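Bredstead Lettings Portal: Landlord and Agent Guide
Section 4. Preparing and Publishing a Property Listing

Last revised Aug 24, 2020

4.1 Before you begin

This section explains how to create a rental listing in the Bredstead portal, submit it for review and publish it to the Ledar and Delard search sites. It applies to furnished and unfurnished residential properties. Commercial units, parking spaces and storage units are covered in Section 7.

You will need the following:

The property reference issued when the property was registered (see Section 2).
A signed management agreement or proof of ownership.
The current floor plan, in PDF format.
The monthly rent, the security deposit and the earliest move-in date.
Details of any utilities included in the rent.

Note: Users with the Viewer role cannot create listings. If the Listings tab does not appear in your menu, ask your office administrator to change your role to Editor.

4.2 Creating the draft

1. Sign in and select Listings, then New Listing.

2. Enter the property reference. The address, year of construction and floor area are filled in from the property record.

3. Check the address carefully. The address cannot be edited from the listing page. If it is incorrect, select Return to Property Record and correct it there before you continue.

4. Choose the property type from the menu. For a unit with its own street entrance in a building of two to four units, choose Flat, Private Entrance.

5. Enter the number of bedrooms. A room without a window to the outside must be entered as Other Room.

6. Select Save Draft.

Caution: Drafts are saved only when you select Save Draft. The portal signs you out after 35 minutes without activity, and unsaved entries cannot be recovered.

4.3 Rent, deposit and fees

1. Open the Terms page of the draft.

2. Enter the monthly rent as a whole number, with no commas or currency symbols.

3. Enter the security deposit. If the deposit exceeds the limit set for the property's district, a red bar appears and the listing cannot be submitted.

4. Under Fees, enter each charge on its own line. Application fees, key fees and pet fees must be shown separately. Do not combine them under the heading "Administration."

5. Enter the minimum lease term in months.

Note: If the rent is changed after publication, the previous figure remains in the listing history and is visible to registered applicants for 31 days.

4.4 Writing the description

The short description appears in search results and is limited to 169 characters, including spaces. The full description appears on the listing page. Both are required.

1. Enter the short description. State the property type, the number of bedrooms and the neighborhood.

2. Enter the full description. Describe the rooms in the order in which a visitor would reach them, beginning at the entrance.

3. State which appliances remain with the property. Appliances belonging to the present tenant must not be mentioned.

4. Give travel distances in miles. Travel times may be added if the means of travel is stated.

5. Remove any wording that expresses a preference for a particular type of tenant. Listings containing such wording are returned without review.

4.5 Adding photographs

1. Open the Media page and select Add Photographs.

2. Choose the files to upload. JPEG and PNG files are accepted.

3. Drag the photographs into the order in which they should appear. The first is used as the cover in search results.

4. Select a room label for each photograph. Unlabeled photographs are stored but are not published. 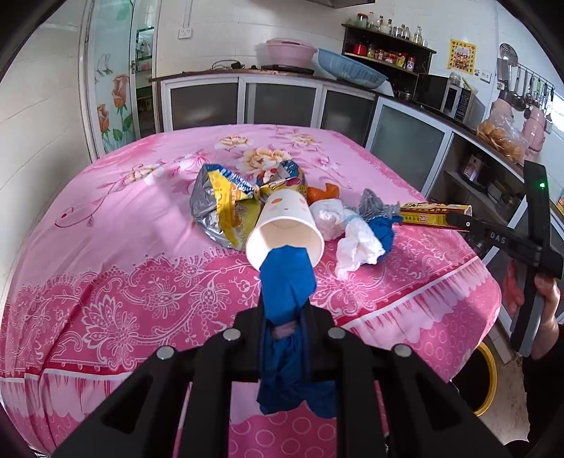 5. Upload the floor plan under Documents. Floor plans placed with the photographs will be rejected.

6. Select Preview and check the page in both the desktop and mobile views.

Caution: Deleting a photograph from a published listing also deletes it from Ledar and Delard. To remove it from one site only, clear the check box for that site.

4.6 Submitting and publishing

1. Select Submit for Review. The status changes from Draft to Pending.

2. Review normally takes roughly 28 hours, excluding weekends and public holidays. The listing is locked during this time.

3. If the status changes to Returned, open the Comments page, make the corrections requested and submit the listing again.

4. When the status changes to Approved, choose a publication date and select Publish.

Note: Properties in the Hnatiuk district require a rental license number before publication. Enter the number on the Terms page, under Local Requirements.

To withdraw a published listing, select Actions, then Withdraw. Viewing appointments already booked are not canceled automatically and must be closed individually in the Calendar, as described in Section 5.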